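Student Work > Engineering Design > Team Reports > Equipment Planning

April
By Botond Farkas and Takeshi Hayashi

Planning the Equipment for a Soft-Object Handling Bench

Our project had one job: work out what the department should buy so that next year's students can collect handling data with hand-held grippers, and make it fit a budget of 667 dollars. We both wanted to build things this term, and we were a little let down when we drew the purchasing topic. That lasted until the first price list arrived. Planning a bench is a great puzzle, and we ended up arguing about foam at lunch.

What we started with

The lab already owns the hand-held grippers, two tables and a shelf of soft test objects. The grippers are in daily use by the Mevbridge group, who let us sit in on their sessions and ask far too many questions. We wrote down every part that got swapped, taped, glued or complained about. Motors and electronics hardly came up at all. The talk was always about pads, screws and the time lost looking for them.

Pads first

Our first draft of the budget put most of the money into one extra gripper. Takeshi was strongly for it, and on paper it looked good: more grippers, more sessions. Then we spent a Tuesday at the bench with the group and went over the fingers up close before writing anything else down.

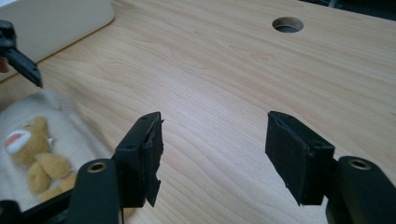
Figure 1. Gripper fingers at the bench. The padding on the left jaw is torn, with a flap hanging down; the right pad is flatter and only slightly worn at the edges.

After that we moved pads to the top of the list. Two jaws on the same table can be in quite different shape, so buying pads as matched pairs and changing both together seemed like a waste. We now plan for single pads, cut from sheet, and a short check before each session. If a flap has started to lift, the pad gets replaced, whatever the other one looks like.

Comparing suppliers

We asked three suppliers for prices. Jurau sells pads already cut and with adhesive on the back. They are lovely to work with, but the smallest order came to 200 dollars, and the shape is fixed. Resau sells foam and rubber sheet, and a cutting template can be made in our own shop for almost nothing. Begay had the best price on small screws and inserts, and they answered email the same afternoon, which we really appreciated!

We recommend Resau for the sheet and Begay for the hardware. Cutting our own pads takes practice – Botond's first four were trapezoids – but it means the shape can change when the jaw blocks change.

Proposed budget

Foam and rubber sheet, Resau: 200 dollars
Screws, inserts and adhesive, Begay: 50 dollars
Spare jaw blocks, printed in the shop: 117 dollars
Storage drawers and labels: 50 dollars
Held back for mid-year repairs: 250 dollars
Total: 667 dollars

The repair money is the line we expect to be asked about. We would like it to stay. Every group we talked to had run out of something in the second half of the year, and it was never the thing they had planned for.

Still open

We did not get to test rubber against foam on the plush and cloth objects, so the split between the two kinds of sheet is a guess for now. The drawers also need a home, and the shelf by the window is full. Takeshi would still like that extra gripper, and he has added a page on it in Appendix B with the quote attached.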